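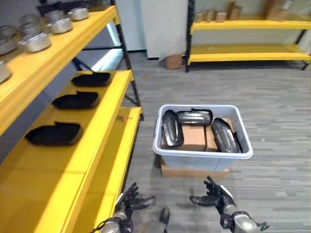

December, seven in the morning. I woke before the alarm.

Hoje escrevo em português, como prometi à professora Conceição Carrilho. Ela corrige a vermelho, mas com paciência. Ontem explicou-me outra vez a diferença entre "por" e "para", e eu paguei 50 euros por um dicionário para não voltar a errar.
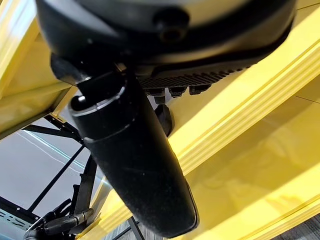
O almoço

Comi sopa de grão na Baptista. O senhor do balcão perguntou-me se eu queria "mais um bocadinho" e eu respondi depressa demais: "Sou cheio." Ele percebeu. Devia ter dito "estou". Escrevi isto na última folha do caderno, onde guardo os erros.

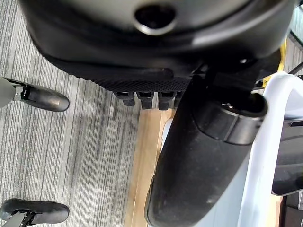

A carta

À tarde comecei a carta para o meu tio, em persa, e pareceu-me que a mão estava mais lenta. Contei-lhe da chuva, da renda de 599 euros e do coro. Não lhe contei das saudades, que é uma palavra que ainda não sei traduzir para ele.

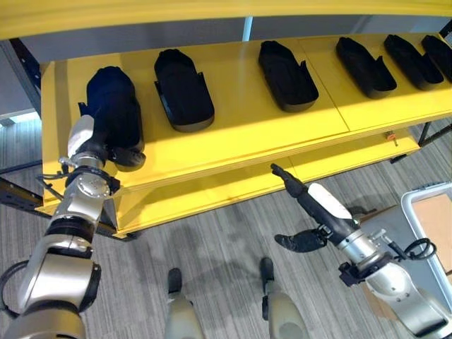

Clube de Escrita da Cuvidbridge, caderno de Parviz Mousavi

À noite li duas páginas de um conto em voz alta, na cozinha. O "lh" já me sai melhor. Amanhã tenho de comprar selos e devolver o guarda-chuva à vizinha.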